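Section 4: Descaling and Rinsing

The Grallon needs descaling when the amber drop light stays on after warm-up. With hard water this can happen every 200 cups. With soft or filtered water it takes much longer, and some owners in soft water areas see the light only once a year. A flashing drop light means something else (low tank) and is covered in Section 2.

Set aside 35 minutes. Once the program has started it has to be finished, including both rinses.

What you need

One packet of Tinden descaling powder, or the same amount of plain citric acid
A jug or bowl that holds at least 1 liter
Fresh cold water
A soft cloth

CAUTION: Do not use vinegar. It attacks the pump seals and the smell stays in the hoses for weeks.

CAUTION: The liquid that comes out of the spout during the program is hot and acidic. Keep children away from the machine until the second rinse is done.

4.1 Preparing the machine

1. Open the lever and let any used capsule fall into the bin. Close the lever again.
2. Empty the bin and the drip tray. Wash them by hand in warm water. The tray grid can go in the dishwasher; the bin cannot.
3. Take out the water filter if one is fitted and put it in a glass of water. Do not run descaler through the filter.
4. Dissolve the powder in the water tank with 653 ml of lukewarm water. Stir until no grains are left on the bottom. The tank has a line marked D at this level.
5. Put the tank back and press down until it clicks.
6. Place the jug under the spout.

NOTE: On machines with the short spout, fold the cup shelf up first or the jug will not fit.

4.2 Running the program

1. With the machine on, hold both cup buttons for five seconds. The lights turn from white to amber.
2. Press the large cup button once. The pump runs in short bursts with pauses between them. The pauses can last two minutes and are part of the program.
3. When the pump stops and the small cup button blinks, empty the jug and put it back.
4. Rinse the tank well under the tap, fill it to MAX with fresh water and put it back.
5. Press the small cup button. The first rinse starts.
6. Repeat steps 3 to 5 for the second rinse.
7. When both buttons are white again, refit the filter, fill the tank and run 100 ml of water through the spout. Throw this water away.

NOTE: If the power goes off during the program, the machine starts again at the last step it finished. Do not pull the plug to skip a rinse.

If the pump gets loud and no water comes out, there is air in the line. Lift the tank, press it down again firmly and press the blinking button. It may take three or four tries. If water still does not come, switch off, leave the machine to cool for an hour and call the Villalobos service desk.

4.3 Cleaning the brew chamber

Coffee fat builds up where the capsule sits and can make coffee run slowly or leak into the bin. Clean the chamber each time you descale.

1. Switch off and unplug. Wait until the lever area is cool.
2. Wipe the inside of the chamber with a damp cloth. Do not use a knife or a pin on the needles.
3. Plug in, switch on and run one large cup of water with no capsule.
4. Make one coffee and pour it away. The taste should be back to normal with the next one.

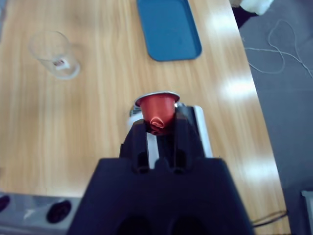
Pylyp Polishchuk: Step 4 of 4.3 was not enough for me. The first coffee was fine to throw out but the second one still tasted sour, and so did the third. I ran two more full tanks of plain water through and that fixed it. I used citric acid from the supermarket and probably put in too much. Could the guide give a weight in grams for people who don't buy the packets?

Reply from the Fillivby manuals team: The weight will be added to the "What you need" list in the next version. Until then, please follow the weight printed on the Tinden packet. If a sour taste remains, extra rinses with plain water do no harm to the machine.

4.4 Resetting the drop light

The light goes out by itself after the second rinse. If it stays on, hold the small cup button for ten seconds with the lever open, then close the lever.

Error code 68 on models with a display means the program was started with the filter still in place. Remove the filter and begin again from 4.1, step 3.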